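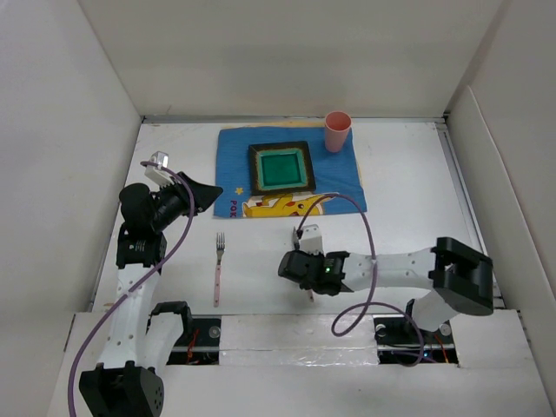

Projects > Akiteck > Control notes
2 min read

Finally found the stutter. Planner was handing over chunks of waypoints and the control loop dropped the last 3 or 4 of each one before blending. So a tiny jump every time, both arms. Embarassing.

Fix is in Lewis now, blend starts from the last commanded pose. Replayed 2815 steps of the fork log, no jumps. Still to do: right arm timestamps, they drift agianst the camera ones. Tomorrow maybe.

3 comments · 4 shares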